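Search this book
Type a word or phrase

Chapter 6
Stone in the Home
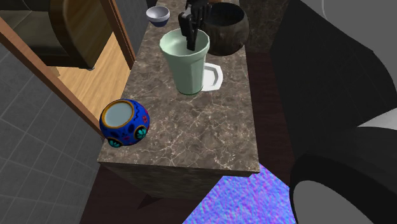 Figure 6.1 A computer-rendered marble countertop with thin pale veins, with a pale green tumbler on top.

Marble begins as limestone. When limestone is buried deep in the ground, heat and pressure turn its grains into larger crystals that lock tightly together. Clay, iron and other materials in the first rock give the colours and veins that buyers look for. Pure marble is white.

Builders have used marble for floors, steps and walls for a very long time. Its use in ordinary kitchens is more recent, and depends on saws that can cut a block into thin, even slabs. At the Skundamer quarry, the subject of the case study in this chapter, 506 slabs were cut in April and 512 in the month after. Most went to the Domer works to be polished.

Marble is softer than granite. A steel knife will scratch it. It is also made mainly of calcite, which reacts with acids, so lemon juice or vinegar left on a polished top will leave a dull mark. This is called etching. Etching is damage to the surface itself and can't be washed off. A stain is different: it is colour that has soaked into the stone, and it can sometimes be drawn out with a paste.

Sealing a worktop slows staining but does not stop etching. Section 6.2 compares sealed and unsealed samples and follows the method set out by Panagiotis Janevski in his Vukčević lectures.

In this chapter you will study how marble forms, how it is quarried and cut, and how it wears in daily use. You should have read Chapter 5 on limestone first. The words in bold are listed in the glossary.

6.1 From limestone to marble

Limestone is laid down mostly in shallow seas, from the shells and skeletons of small animals.

Last updated: November 2022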